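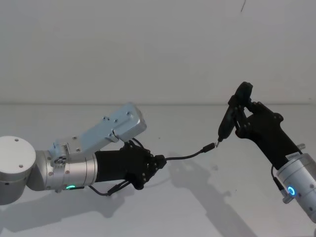

Plukgate Session Credits, release 4

A data card for the credits and lyric annotations in this repository.

Read this before you use anything

This is a set of credit sheets and lyric annotations for soul and R&B recordings made at the Plukgate rooms in Pletham. It covers 64 recordings by 43 credited singers. I maintain it, and I don't trust all of it. If you came looking for proof that a certain person sang a certain part, please read the section on vocal credits first, then decide whether you still want to quote us.

The audio is not included. We don't own it, and please stop opening tickets asking for it.

What's in the folders

credits/ has one text file per recording: title, lead vocal, background vocals, players, writers, engineer, and where each of those names came from.

lyrics_notes/ has our notes on verse and chorus structure, ad-libs, and key changes. Full lyrics were in release 1 and were taken out after a publisher wrote to us. Short phrases remain where a note makes no sense without them.

disputes/ is the folder most people skip and shouldn't. It holds every credit that someone has challenged in writing, with the challenge attached.

tools/ has a small script that merges the credit files into one table. It drops accented characters on some machines. Bjartur Hafstein says he has fixed this. I have not been able to make it fail on his computer and have not been able to make it work on mine.

Where the credits came from

Three kinds of source, marked in every file as S, T or M.

S is a sleeve or a label sheet. People treat these as gospel. They were typed up by whoever was in the office, often weeks after the session, and at least one lists a drummer on a song with no drums.

T is a tape box or track sheet. Better, when you can read it. First names only, mostly, and "Ray + girls" is not a credit I can do much with.

M is memory, meaning an interview. Sheila Hebden did these and did them well, but she was asking people what they sang on a weeknight decades ago. An M credit with nothing else behind it should be read as a claim.

Vocal credits

The lead vocals are mostly fine. The background vocals are a mess. Singers swapped in and out, got paid in cash, and used other names when they were signed elsewhere. Cyril Bunting went through the stacked harmonies by ear and assigned parts to people he believes he recognizes. He has a very good ear. He also knew several of these singers, and I think that cuts both ways. His calls are marked CB and you can filter them out with one line in the config file. I do.

The Bindetti ballads are a special case. Two singers each say they sang the high part on the bridge. Both interviews are in disputes/. We list neither as confirmed, and a polite email from a relative will not change that.

Genre and mood tags

I argued against these and lost. The tags ("slow jam," "falsetto lead," "church influence") were added in release 2 by Roland Lockwood, working alone. Nobody checked them against a second listener. "Church influence" in particular seems to mean there is an organ. Use them for browsing if you like. I would not build a recommender on them, and I would be wary of any paper that did.

Known problems

Writer splits are given only where a signed sheet exists. An empty field means we don't know. It does not mean an equal split.

Keys were noted from transfers made on an old Yokoyama deck that ran a little fast. Some have been corrected, some haven't, and the flag that was supposed to tell you which was added late and is missing from the older files.

Session dates before the move to the second room are often the invoice date.

Things we've been asked to do and won't

Rank the singers. Guess at who an anonymous singer was. Add streaming numbers. Train a voice model, or help anyone else train one - the singers who gave interviews did not agree to that, and there is no audio here anyway.

Corrections

Send a file name, the line you think is wrong, and a source. "Everybody knows it was her" goes in disputes/ with your name on it. Darren Crabtree reads the inbox and is slow in November.

License

Notes and annotations are free to reuse with credit. Interview excerpts are not, and need a yes from the person interviewed or their family.

Last edited 22 March 2023. The merged table is older than the credit files, so run the script again before you rely on it.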